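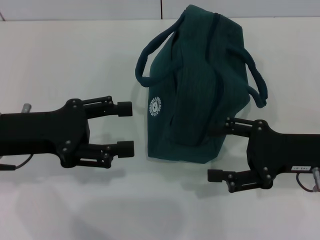
Judit Somogyi told us on our first visit that the arms had not taken anyone's job at Stondwood yet, and that she was tired of hearing "yet" at the end of that sentence. We wrote it down because it was the clearest thing anyone said to us that day, and most of what follows is an attempt to work out whether she should be tired of it or worried about it.

Bags and Hands: Automation at the Stondwood Returns Center
Term project, Work and Technology
Réka Csizmadia and Kálmán Fodor
Nov 16, 2024

What we set out to do

Stondwood handles returned goods for several online stores. Most of what comes back is soft: bags, scarves, coats, bedding. A person takes the item out of its packaging, checks it, folds or straightens it, and decides if it can be sold again. There are 23 people on the returns floor. Since February, part of the bag work has been done at a two-arm station supplied by Brimico. The company calls the station Gunen and so does everybody on the floor.

Our question was what changed for the people. We were less interested in whether the machine is clever. We interviewed four workers and one manager, spent two mornings watching, and read the materials the company was willing to give us. We did not see any payroll numbers, although we asked for them twice.

What the station does

A bag goes on a plain white table and the two arms come at it from either side, each with a two-finger gripper. The job is to get hold of the bag and turn it so that both sides can be checked. A fabric bag is a hard object for this. It slumps, the handles go wherever they like, and no two land the same way. A worker does it without looking down. We watched Gizella Erdős turn a tote over, run her thumb along the seam and put it in the right bin while she was explaining the bus schedule to one of us.

The station is a lot slower than she is. Management does not dispute this. Their point is that it can run in the evening, and that it will get faster. The first part is true. The second part we can't check, and we noticed that no one gave us a date.

What the company says

Aurelio Vidal manages the floor. He gave us a sheet saying that 1480 bags had gone through the station in its first stretch of full use. We asked how many of those were handled again by a person afterward. He said that wasn't tracked separately. This seems to us like the most important number in the whole project, and it does not exist. If a worker has to redo a bag, that bag gets counted for the machine and the time gets counted for nobody.

He also said the station "frees people for better work." We asked each worker what the better work was. One said she now does more inspection of coats, which she likes. The other three described watching the station, clearing it and resetting bags by hand.

What the workers say

Gizella has been at Stondwood longer than the other people we talked to. Her main complaint is the rhythm. On the old line she set her own pace and could talk. At the station she waits, then has to step in quickly, then waits again. She goes home with sore shoulders from standing still, which surprised her. She got a 20 minute training session and a laminated card.

Judit was more positive. She thinks the bag work was dull and she won't miss it. She has learned to restart the station and wants that to count toward a higher pay grade. So far it doesn't. Her job title is the same as before.

Two workers asked us not to use their names. One thinks the evening shift will be dropped within a year. The other thinks the station will be quietly moved to the Kelemen warehouse and forgotten, like the label machine before it. We have no way of knowing who is right.

Problems with our study

Five interviews is a small number. Aurelio chose which workers we could speak to, and he was in the next room for one of the conversations. Our two mornings were both in the same week, during a quiet period. Kálmán also went in expecting to dislike the station, and Réka thinks this shows in the questions.

What we think

We found no layoffs. We did find that the tasks around the machine went to people who had no say in it, with no change in pay, and that the records are kept in a way that makes the station look better than we think it is. We would recommend that rehandled bags be counted, that resetting the station be written into the job description, and that the workers see the results before the contract with Brimico is renewed. We sent these three points to Aurelio. He thanked us and said he would pass them along.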